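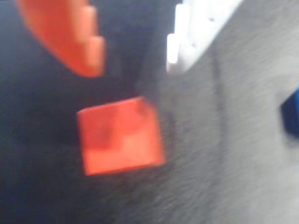

Drarkesance Household Automation Unit, Coscombe

1/ The Unit is asked most weeks whether a machine can yet be trusted with ordinary chores: clearing a table, sorting a drawer, putting stock back in its bin. This thread sets out our present view. It is drawn from our bench work and from visits to two partner sites.

2/ Our short answer is that some chores can be done some of the time, in rooms arranged to suit the machine. We do not yet consider any of them ready for a home in which the furniture is moved, the light changes and small children leave things where they please.

3/ Tidying is the chore we are asked about most, and we use small coloured blocks to study it. A block is a fair stand-in for much of what is left on a living room floor. It has flat sides, it is light, and it will slide if it is pushed from the wrong place.

4/ Plain cubes are the easy case. Pieces with a stepped or toothed edge are harder. A grip that closes on one step may slip to the next, and the piece turns as it is lifted. A person corrects for this without thinking. Most of the arms we have tried do not.

5/ The surface matters more than visitors expect. On a hard tabletop a cube that is nudged will slide. On a soft or felt-like cloth it may catch and tip. We ask partner sites to tell us what a surface is made of before they tell us anything else about the task.

6/ Movement is a further difficulty. When either the camera or the object is in motion, edges soften and the colours of neighbouring pieces run together. A system that finds a red block on a dark cloth while everything is still may lose it for a moment once things begin to move.

7/ Over the spring the Unit logged 1191 attempts at a single chore: pick up one block and place it in an open box. We recorded every attempt, including those abandoned before the gripper had closed. Partners should be wary of any report that leaves the abandoned attempts out.

8/ We do not publish one success rate for the whole set. The attempts covered several layouts and two sorts of lighting, and a single figure would suggest a steadiness that we did not find. Separate tables will be issued with the August bulletin. 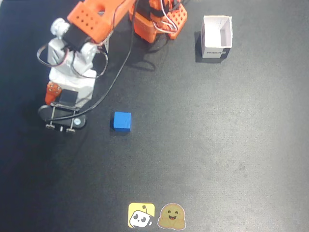
The bench task: blue cube, open box and arm.

9/ A layout of this kind is generous to the machine. The cube has clear space on every side and its colour stands out from the table. The box is open at the top. Few kitchen worktops in Coscombe would offer as much.

10/ Even so, the arm must judge how far down to reach, close on the cube without pushing it away, carry it across the table and let go over the opening rather than the rim. Each of these steps can fail on its own account, and a small error in the first tends to grow in those that follow.

11/ Cables deserve a mention. On small arms they often run outside the body, and a loop that hangs low may brush the work. Staff at our partner sites are asked to check the cable run at the start of each session and again after any change of gripper.

12/ Shop-floor work presents a different picture. At the Vodow packing site the items are alike, the bins are fixed and the lights stay on. An arm there returns small cartons to a shelf for 66 minutes at a stretch before a member of staff looks it over. We regard this as useful work.

13/ The Vodow trial also showed its limits. When a supplier altered the finish on a carton from matt to gloss, the arm began to miss. The remedy was a morning of fresh recordings and a change to the lamp above the bench. A shop can allow for that. A household generally cannot.

14/ Our second partner, the Mfinanga repair workshop, asked for help with sorting loose fittings at the end of the day. We advised against an arm for the present. Small metal parts lie across one another, and the staff there clear a tray by hand in less time than it would take to set up the machine.

15/ On cost, we would ask households to be patient. A low-priced arm is a fine thing on which to learn. It should not be bought in the belief that it will tidy a playroom unattended. The hours spent setting up and watching over it should be counted as part of the price.

16/ On safety, our guidance is unchanged. Keep hands out of the arm's reach while it is powered. Have the switch where it can be reached from a chair. Children may watch from the far side of the room with an adult present.

17/ The next stage will use 120 household objects lent by residents, among them spoons, pegs, socks and bottle tops. We aim for 2000 attempts before the winter break, under the same rules for recording failures.

18/ Residents of Coscombe who wish to lend objects may leave them at the front desk in a labelled bag. Glass, blades and anything of sentimental value cannot be accepted. Questions on the method may be posted in reply to this thread and will be answered during office hours.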